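Keeping Paddles in Cases: Notes for the Talk
Speaker notes, Ankica Tomić
Prorkgate Recreation Network, equipment session
26 November 2024

Slide 1. Title

Good afternoon. I run the equipment desk at the Pastorine table tennis hall. We lend paddles to people who come in to play and don't own one. I'm going to talk about the cases the paddles live in, how we pack them, how we label them, and what goes wrong. I have about half an hour. Stop me if you need to.

(Check the mic reaches the back. Water is on the left of the lectern.)

Slide 2. Where we started

When I took over the desk, our paddles were in two plastic tubs. You reached in and took one. They were stacked face to face, with whatever dust was in the tub stuck to the rubber. The edges were chipped from being dropped back in.

A paddle that lives in a tub gets used hard and gets old early. The rubber goes shiny and stops gripping the ball. Once it does that, a beginner can't learn spin on it, and they think it's their arm.

So we bought cases.

Slide 3. How many we have

We own 233 cases today. We have 204 paddles in use. The extra cases are spares, and I'd tell anyone starting out to buy spares at the same time as the rest. Zippers fail before anything else does, and the same model in the same color may be gone from the shop when you go back.

(Someone will ask about cost. I buy from Tăng, the sports shop two streets over from us. They give the hall a price if we order in one go. I don't have the per-case figure with me. I can send it.)

Slide 4. Kinds of case

There are two shapes worth talking about.

The paddle-shaped case. It has a round part for the blade and a narrow part for the handle, and the zipper runs along the edge. It takes one paddle, sometimes two if they're thin. It hangs well and it doesn't let the paddle slide around.

The rectangular case. It takes two paddles and balls and a cloth, and it stacks. It's better for a player who travels. For a lending desk it takes too much shelf, and people leave things in it.

We use the paddle-shaped ones for lending and keep a handful of rectangular ones for the team.

There's a third kind, a half cover, which goes over the blade and leaves the handle sticking out. These are fine and cheap. We stopped using them because the handles got knocked.

Slide 5. What to look for when you buy

Zipper first. Open and close it in the shop, all the way, several times. If it catches at the curve when it's new, it'll catch worse later. The curve is where they all break.

Then the pull. A small pull is hard for children and for anyone with stiff fingers. I add a loop of cord to ours.

Then the pocket. A front pocket is for balls. Mesh is good because you can see from the counter whether there's something in it. With a solid pocket you have to open every case that comes back. If you only remember one thing from this slide, get mesh.

Color matters more than I expected. We have black cases and red cases. The black ones disappear under benches and in the bottom of bags. The red ones come back. I haven't got a study to show you, but on my own lost list, 7 cases went missing last season and every one of them was black.

Slide 6. Packing a paddle

This is what I teach at the desk. I do it the same way every time.

Wipe the rubber. We use Nundix, the spray, one squirt on a sponge, and then a dry cloth. Water is fine if you have nothing else. Let it dry before it goes in.

Put the film back on if the paddle has film. Most of ours lost theirs long ago and we don't replace it for lending paddles.

Lay the case flat on a table with the front pocket up. Don't hold it against your chest and stuff the paddle in. That's how the edge of the rubber lifts.

Slide the paddle in blade first or handle first depending on where the zipper ends. Settle the handle down into the narrow part before you touch the zipper.

Close the zipper slowly past the curve with your other hand holding the fabric. If there's a seam that folds in, push it out with a finger.

Balls go in the pocket, no more than 3. With four the pocket bulges and presses on the blade.

(Do this live if there's a table. I have a paddle and a case in my bag. If the table is tiny, skip it and go on.)

Slide 7. What not to put in the case

Wet cloths. Chewing gum. Keys. I've taken all of these out of our cases.

Keys are the worst because they scratch through to the wood at the edge. Wet cloths take longer to do damage, but you'll smell it before you see it.

Loose coins go in the same group as keys.

Slide 8. Labels

We tried stickers. They peel at the corners inside a month and leave glue.

We tried marker on the inside of the flap. It works, but you have to open the case to read it, and on black fabric you can't read it at all.

We tried luggage tags, the plastic ones with a paper insert. The inserts fell out. The straps were all right.

What has worked is something soft on a clip, fastened to the zipper pull. For the junior sessions that means small plush toys. The children pick one at the start of the term and it stays with their case. They don't read numbers on a tag but they know which animal is theirs. A seven-year-old can find a mouse in a pile of cases much faster than I can find number 41.

Soft matters. A hard tag knocks against the paddle next to it on the hook. A plush one doesn't.

Choose a clip that opens with one hand. Choose a short string. A long string gets wound into the zipper, and then you're cutting it off with scissors while a child watches.

Slide 9. Storage

We hang the paddle-shaped cases on hooks by the loop at the end, if they have a loop. If they don't, they go on a shelf standing on the long edge, like books.

Don't lay them flat in a pile more than five high. The bottom ones get pressed.

Keep the shelf away from the heater. We had the shelf beside a radiator for one November and the glue under the rubber let go on nearly a full row of paddles. That was my mistake. I'd moved the shelf to make room for a bench.

Don't store them in a car either, summer or winter. That one is for the coaches.

Slide 10. Check-in

When a case comes back to the desk we put it on the counter and do the same short check.

Is there a paddle in it? You'd be surprised. Feel the round part before you open it.

Is it the right paddle? Ours have a dot of paint at the base of the handle and the same color dot inside the case flap.

Does the zipper run?

Is the pocket empty, or only balls?

Is the toy or tag still on?

It takes under a minute. If there's a line at the desk, put the cases in the gray crate and check them after. Don't hang an unchecked case. Once it's on the hook everyone assumes it's been done.

Slide 11. Cleaning the cases themselves

Hand wash, cool water, a little dish soap. Turn out the mesh pocket and shake it. Dust from the floor collects at the bottom seam.

Dry them open, with the zipper all the way down, overnight or longer. Not in the dryer. The stiff layer inside goes wavy and never lies flat again.

The plush toys can go in the washing machine inside a pillowcase. Take the clips off first.

We do all of this twice a year, at the end of each term.

Slide 12. Repairs

A stuck zipper: run a candle or a bar of soap along the teeth.

A split zipper at the curve: pinch the slider gently with pliers and try again. If it splits a second time, retire the case.

Torn mesh: a few stitches in black thread. It doesn't have to look good.

Edge trim coming away: sew it soon. Once the trim goes, the fabric behind it frays fast.

Keep the pulls and clips from retired cases in a jar. You'll use them.

Slides 13 and 14. A red case on the table

(Leave each one up for a bit. Point out the mesh pocket, low on the right. On the slide with the gray mouse, point out the white clip and the thin string.)
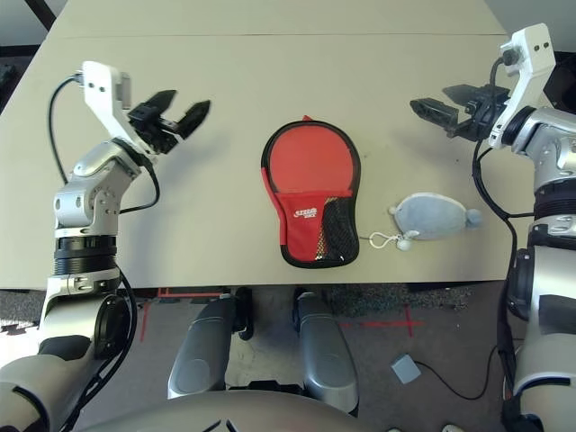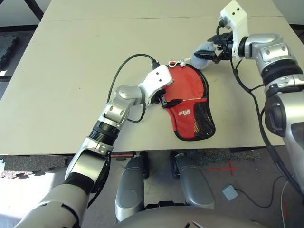 Slides 13 and 14: Red paddle case with black edging and a mesh pocket.

Slide 15. Questions

Things I've been asked before, in case the room is quiet:

Do two paddles fit in one paddle-shaped case? Two thin ones, face to face with a cloth between. I wouldn't do it for lending.

Should people bring their own case? Yes, if they have one. We still put our dot on the inside if it holds our paddle.

What about a deposit? We don't take one. Pastorine tried it before my time and it slowed the desk down.

Handouts are by the door, one page, the packing steps and the check-in list. Please take one per hall.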